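Savton bench packing set - twin hand grippers and teaching station

Product group: Bench automation
Order code: SV 275
Supplied by: Savton
Page last updated 4 January 2025

Overview

The Savton bench packing set is for firms that pack mixed goods by hand and want to pass part of that work to a machine without rebuilding the packing room. It has two parts. The first is a pair of hand grippers that your own packers use to show the job. The second is a two-arm bench unit that repeats it. Both use the same fingers, so a grip that works in the hand can be tried on the arms with no change of tooling.

The set suits short runs and mixed boxes: toiletries, cleaning goods, gift packs, small household items. It is not meant for high-speed lines. If you fill more than 533 boxes an hour with one product, look at the Gesetti line packer instead.

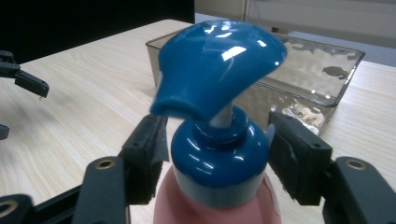

Packers do the teaching. They know which items slip and which ones crush, and that knowledge is hard to get from a drawing or a parts list. A pump bottle is a good case. The place to take hold of it can be the collar under the pump head, with one flat pad on each side, which leaves the spout free. A packer will often choose a grip like that in the first few minutes, where an engineer working from a drawing may go for the body of the bottle and have to start again. The pads are matt black, and they will scuff with use. Light scuffing does not affect the hold. Change them when the face is no longer flat.

What changes for your staff

The bench unit takes over the repeat picks. People keep the odd items, the checking, the labels and anything that leaks or arrives damaged. At the Dursun packing site, one bench of four packers became two packers and a bench unit, and the other two moved to returns and goods-in. That was agreed with the staff before the order was placed, and we suggest you do the same. Staff who hear of it when the crates arrive tend not to want to teach it.

Teaching is a job in its own right and should be timed and paid as one. Holding a gripper in each hand is slower than using bare hands, and it is tiring for the wrists. We advise sessions of 9 minutes with a break between them, and no more than 8 sessions per person in a shift. Packers with a wrist or shoulder complaint should not be asked to teach.

Most people are clumsy with the grippers on the first day. Start with a soft item and an open box, and leave bottles and jars until later.
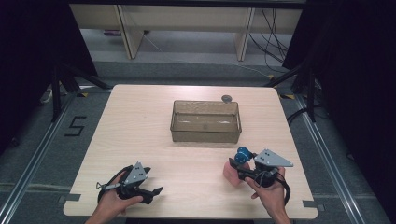
Two-handed teaching with a soft pink block, open container at the middle of the table.

Setting up the station

Any steady table will do, provided the top cannot shift. Tape or clamp it down at the front edge. Keep the container in the same place for the whole session and clear away other stock. A plain background helps, and dark curtains at the sides work well. Route cables away from where the packer stands.

What is in the set

Hand grippers, one left and one right, with straps
Two-arm bench unit with controller
Spare finger pads, four pairs
Curtain kit
Printed guide for packers and a separate one for supervisors

Options

Skolline planning software, for sites with more than one bench unit
Narrow pads for tubes and small caps
Second pair of hand grippers, for training two people side by side

Delivery and support

Delivery includes one day on site. We spend the morning with the packers and the afternoon with whoever will look after the unit - please make sure both are free. Orders placed now are delivered from May. Spare pads are kept in stock and can be ordered separately at any time.

Prices are on request. Tell us what you pack, how many different items go in a box, and how many people work at the bench now.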